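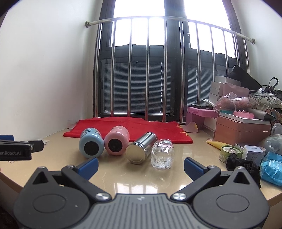
Progress report to the Stellomine fund
Roadside air monitoring, Pullberg and Undby
2020-03-29

Monitoring of exhaust particles at the two roadside sites continued through the reporting period. Both sites were in operation for 43 days, and the data have been screened for gaps and instrument faults. Filter changes and the monthly inlet cleaning were moved indoors, where the work surface can be wiped down between samples. Blank filters handled there have shown lower background mass than those handled in the vehicle. The change will be kept for the rest of the project.

Status of work

The Pullberg monitor stands on the main road at the lower end of the village, 50 meters from the junction. The Undby monitor is on the through road beside the bus shelter. Both are Mockus units with a heated inlet. The original plan placed the second unit above the village, away from traffic, as a background site. Power could not be supplied there within the budget, and the fund approved the move to the bus shelter in the previous period. The consequence is that we have no true background value and are using the early morning minimum at Pullberg in its place. This is a weak substitute on still nights, when smoke from wood stoves stays in the valley.

Traffic counts were made with tube counters at both sites. The Pullberg counter recorded 4,000 vehicle passages before the tube split at the curb side. It has been replaced with a heavier type. Counts after the split have been discarded, including a short stretch in which the counter was still reporting but the values were plainly too low.

Preliminary results

Weekday readings follow the expected pattern, with a peak when people leave for work and a lower, wider one in late afternoon. Weekend readings do not. At Undby there is a third peak late in the evening, with low vehicle counts and high particle values. The two do not match unless the same cars are standing with engines running -- the tube counter sees a car only when it crosses.

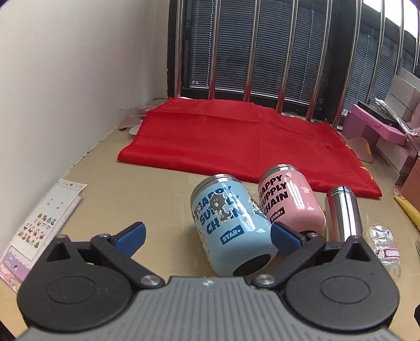 One reply to the notice posted at the shelter stated that the cars are the same few every time, that they park with the engine on to run the heater and the stereo, and that the last bus leaves too early for anyone under driving age to go anywhere else. The writer asked that the report not be used as an argument for removing the shelter. We have no data on who uses it and make no recommendation on that point.

Deviations and risks

Two items are behind schedule. The collocation test, in which both monitors run side by side, has not been completed. Until it is, differences between the sites should be read as indicative only. The humidity correction is also outstanding; the Mockus default appears to overcorrect in fog, and a local factor is being fitted.

Spending is within the approved lines. The replacement tube was charged to spare parts.

Next period

The collocation test comes first, at Pullberg. After that the Undby unit goes back to the shelter with a manual log of idling vehicles on weekend evenings. The final data set is due in July.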